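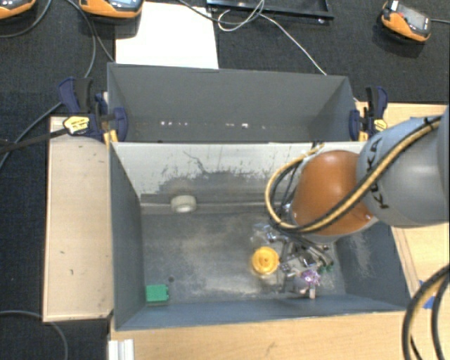 Benedek Hegyi, workshop technician
December, 16:20

Search the notebook Search Go

Grey bins, continued from the previous page.

I measured the front bin again, inside: 563 mm long, 464 mm wide, 236 mm deep. On the drawing from Balogh the length is 534, so either the drawing is for the older type or I was reading the wrong line. I have asked Tibor to check with his own tape measure and to write his numbers next to mine.

The floor of the front bin is worn. The scuffs are beige and whitish, like small clouds, and they are mostly in the middle and near the front edge. I tried Drunirum on a hand-sized part, left it for five minutes and wiped with a paper towel. It made only a very small difference. I think this is the plastic itself which is scratched, so more cleaner will not help us. I did not try the Trondine paste, the label says it is for metal.

Contents, only those which I want to mention:

- Green block, the one with the small notches on one side. It lies close to the front left corner. Flat pieces like this are difficult to take out from a corner by hand, so please put them a little more to the middle when you fill the bin.
- Off-white roll, on its side against the far wall. I have written it in the list as "tape", with a question mark. If it is not tape, please correct me.
- Round yellow-orange piece with the rings. In the list it is "lid". We do not have a jar for it, at least I did not find one on the Tirer shelf.
- Purple and white piece, shiny. It has no name in the list yet.

There is also a clear crinkled thing, which reflects strongly. I suggest that we keep such pieces in one bag and write the word CLEAR on it. Last month I threw one away by mistake because I believed it was packaging.

Question for Tibor Csizmadia: should the second bin behind have its own list, or do we write both in one? I prefer two lists. The old common list was confusing already in the first week.

To do: order one new bin, same size (after the length is clear). Write the missing name. Return the Drunirum bottle to the cupboard under the sink.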